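Workshop notebook, October
Flolstead series, episode 6, dialogue edit and room noise

Started at 9.30 with the kitchen scene. The two long takes are both usable up to the argument, then take one has a chair creak under the line about the keys. I tried cutting the creak out by itself and it left a hole you could hear. Used take two from "you had them last night" to the end of the page and went back to one for the goodbye. The join is on the breath before "fine". On headphones I can hear it if I know where it is. On the small speaker I can't.

The narration is a bigger job. It was recorded in two sessions and the second is duller and a bit closer. I had been treating this as a level problem and turning the second session down, which only made it dull and quiet. Put them side by side and the difference is mostly low down, below 440 or so, where the second session has a lot more body. Took some of that off with a wide, gentle cut and left the top alone. It now passes when there is music between the two. It doesn't pass when they are back to back, so scene 4 needs either a re-read or something laid over the change. Leaning towards the re-read -- it's five lines.

Room tone: we have 19 seconds of clean tone for the kitchen and nothing at all for the hallway. Looping the kitchen one gives a tick every time it comes round, because there's a small knock near the end that I had missed. Trimmed the knock, crossfaded the loop over a full second, and the tick went. For the hallway I used the kitchen tone with the bottom rolled off and the level down. It's a cheat but the hallway scene is short and there are footsteps over most of it.
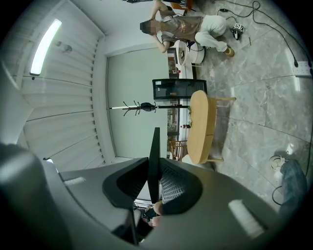 Footsteps next. The set we used in the pilot was recorded on a hard floor and every character sounded like the same person in the same shoes. For this episode I split them: leather soles for the landlord, trainers for the two sisters, and the older sister's slowed slightly. Slowing them by stretching made them smear. Better to leave each step alone and move them further apart by hand, which took most of an hour and was worth it. The landlord's stairs still have one step too many. He goes up seven and comes down eight. Fix before mixdown.

Lekorix crashed when I opened the session with all the plug-ins on, then opened fine with the noise reduction switched off. Did the same thing after a restart. I have printed the noise reduction to new tracks and kept the originals muted underneath, marked DRY. Please don't delete those. If anyone needs to change the amount, work from DRY and print again.

On noise reduction in general, I think we've been using too much. Compared the Gosaseck pilot with what we sent out for episode 3 and the pilot is hissier but the voices are nicer. Episode 3 has that underwater edge on every s. For 6 I've set it at half of what we had and put up with a little hiss in the quiet parts. With room tone under everything it's hard to notice.

Script query for the writers. The landlord says "I could care less" in scene 2 and "I couldn't care less" in scene 5. If that's meant as a clue then leave it, but it isn't in the notes, and both are read straight. I've left both in for now.

The Sleiman mix is a separate file with the music down 2 dB under speech and no opening theme. The feed wants it without the theme because they put their own on the front. I've named it with SLM at the end so it doesn't get sent to the wrong place again.

Checked the whole thing through at 4.15, once on headphones and once on the kitchen radio speaker. Notes from the second listen:

-- door slam in scene 3 too loud, jumps out
-- phone ring starts before the line about the phone, swap
-- rain too even, sounds like frying
-- end credits run into the last word, needs a beat

Did the door and the credits. Phone and rain still to do. The rain probably wants a second recording mixed in at a different distance, and I'd like some drips off a gutter if there are any in the library. Saved as v4.

Recent entries
Flolstead episode 5: final mix and level check
Pop shields, old and new, same voice
Episode 4 pick-up lines, list and takes
Making a telephone voice without the preset
Backing up Lekorix sessions
Theme music, shorter version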